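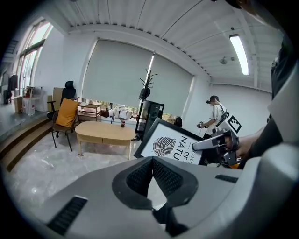 What weight of framed sign can go on a single hook? Anything up to 5 kg can hang from one hook in solid masonry, and heavier signs need two fixings set level with each other.

Hanging framed signs and prints
Reading time: 5 min
Category: Fitting guides > Walls and display

4.1 Before you start

This section covers rigid framed signs from the Furnano Display range and frames of similar build. It applies to indoor walls only. For canvas, mirrors and unframed board, see section 5.

The frame is supplied with two D-rings, one length of cord and four felt pads. Wall fixings are not supplied, as the correct type depends on the wall.

You will need:
- tape measure
- pencil
- spirit level
- cable and pipe detector
- drill and bit to suit the fixing
- screwdriver
- low-tack masking tape

CAUTION: Do not drill directly above or below a socket or switch. Check the whole drilling area with a detector first.

4.2 Handling the frame

1. Clear a flat surface larger than the frame and cover it with a folded blanket.
2. Lift the frame by two opposite sides. Do not lift it by one corner, as this opens the mitre joints.
3. Lay it face down on the blanket.
4. Check that the backing board sits flush and that all turn buttons are closed.

Frames with a wide border mark easily on the outer edge. Keep them away from cabinet corners and door handles while turning them. If the frame has to be turned in a narrow space, one person should hold each end and both should turn in the same direction.

NOTE: Black finishes show finger marks more than pale ones. Wipe with a dry microfibre cloth. Spray cleaner must not be applied to the face or the border.

4.3 Fitting the D-rings

1. Measure one third of the way down each side of the frame from the top edge. Mark both sides.
2. Make a pilot hole at each mark. The hole must not go deeper than half the thickness of the moulding.
3. Screw on the D-rings with the rings pointing inwards and slightly upwards.
4. Thread the cord through both rings and knot it twice at each end. Leave enough slack for the centre of the cord to rise 50 mm when pulled towards the top edge.
5. Fix a felt pad at each rear corner.

For two-hook hanging, leave out step 4 and hang the D-rings straight on the hooks. In this case the rings point directly upwards.

4.4 Marking the wall

1. Decide the height of the centre of the sign. Where people will mostly be standing, 1.5 m from the floor is suitable. Where they will be seated, lower it by 200 mm.
2. Hold the sign in position and mark the top edge with masking tape.
3. Lay the sign down again. Pull the cord up at its centre and measure from the cord to the top edge of the frame.
4. Measure the same distance down from the tape and mark the wall in pencil.

For two hooks, measure between the centres of the D-rings. On the Furnano 516 frame this is 40 cm. Mark both points and join them with the spirit level before drilling. An error of 2 mm can be seen on lettered signs, where the eye follows the line of the words.

4.5 Fixing

Solid brick or block: use a wall plug and screw. Tennant masonry hooks may also be used with lighter frames.

Plasterboard: use a spring toggle or a self-drilling anchor rated for the load. A nail or pin alone is not suitable.

Tile: not recommended. Use a Justley rail fitted above the tiled area and hang the sign from it.

1. Drill at the mark and clear the dust from the hole.
2. Insert the plug until it is flush with the surface.
3. Drive in the screw or hook, leaving 4 mm clear for the cord or ring.
4. Hang the sign and let it settle before adjusting.
5. Place the spirit level on the top edge and correct any slope by sliding the cord over the hook.
6. Remove the masking tape slowly, pulling it back on itself.

CAUTION: Do not hang a sign over a bed, a cot or a cooker.

4.6 If the sign will not stay level

Check the felt pads first. A missing pad allows one corner to slide. If all four are present, look for uneven stretch in the cord and retie it, or change to two hooks. Signs near a door that closes heavily should always have two hooks.

Check the fixings every October, or after any building work on the same wall.

Related guides
Section 5: Canvas, mirrors and unframed board
Choosing a plasterboard anchor
Clerkov picture lights: fitting and wiring clearances
Repairing an opened mitre joint
11 common wall fixings and their loads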